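Workplace Matters Community Help
Topic: New equipment and working arrangements
Status: Open to replies

Folding station at our garment returns site: what should be settled before the trial ends?

Posted by Gulline, Saturday, October 5, 2019

I would be grateful for guidance from members whose workplaces have been through something similar. I am a staff representative at a returns site which receives clothing sent back by shoppers, checks it, folds it and puts it back into stock. The site is run by Kenano. There are 70 of us on the folding and checking floor across two shifts.

In August the company began a trial of an automated folding station with two arms. Staff were told that it would take on plain tops only, and that checking would remain with people. The written notice was one page long and dealt mainly with safety. It did not mention grades, targets or what would happen to staff who at present do nothing but fold.

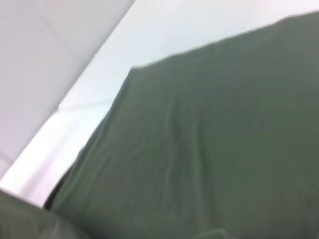
Plain green fabric at the folding station.

The target for a person at a folding table is 300 garments a shift. Under the trial, one member of staff is placed beside the station to lay garments out, take the folded ones away and step in when a fold has to be redone. That person no longer has a personal target, but the work of the station is recorded under their name. Several colleagues have asked whether a poor day at the station could be used against them at a yearly review. The shift managers have given differing replies.

There is also the matter of pay. Checking is paid at a higher grade than folding. Those attending the station are now doing some of both, together with a short fault log at the end of each shift, and they remain on the folding grade.

I should like to know what we may reasonably ask for, and in what order. The trial is due to be reviewed shortly and we have been invited to submit comments in writing.

Reply from Firnum

I was a staff representative at a linen supplier when a similar change was made. I would suggest that your submission deal with the following points, each under its own heading.

Records. Ask for a written statement that figures from the station will not be used in any person's review during the trial. If the company wishes to use them afterwards, the method should be agreed with staff beforehand.

Job description. Ask for one for the person attending the station. It should list the laying out, the removal of finished work, the redoing of folds and the fault log. Until those duties are written down, there is little to compare with the checking grade. Once they are, the request for regrading can be made on the same footing as any other.

Training. At our site 40 members of staff were trained over one winter, and the places went first to those who had asked. This left out most of the night shift, who had not seen the notice. I would ask for places to be shared between shifts by a fixed rule.

Breaks and rotation. Standing beside a machine and watching it is tiring in a different way from folding. We obtained a change of position every hour. Staff who had suffered from sore wrists at the tables were on the whole pleased with the new work, and your submission will carry more weight if it records what people like as well as what they do not.

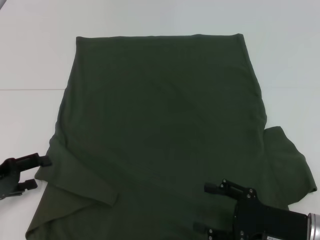

Long-sleeved green garment on the table between the two grippers, left sleeve folded inward.

Long sleeves deserve a line of their own. In our case the time allowed for each item had been worked out on flat pieces such as pillowcases, and it was then applied to staff tunics without any change. Please ask which garments the trial figures are based upon, and whether items redone by hand are counted separately.

Reply from Žukauskas

They will tell you that no jobs are going. Get it in writing with a date on it. We had 100 people on our packing floor and the promise only covered permanent staff, so the agency workers were let go first. Check who is included.

Reply from Firnum

I agree with the point made above concerning agency workers. The submission should state plainly which groups of staff it speaks for.

Further note from Gulline

I thank both members for their replies. The records and the job description will be placed first in our submission, followed by training places for both shifts. I have also asked the site office for the number of agency staff on the floor and am awaiting an answer. If any member has a form of words for the statement on reviews which their employer accepted, I should be glad to receive it through this page.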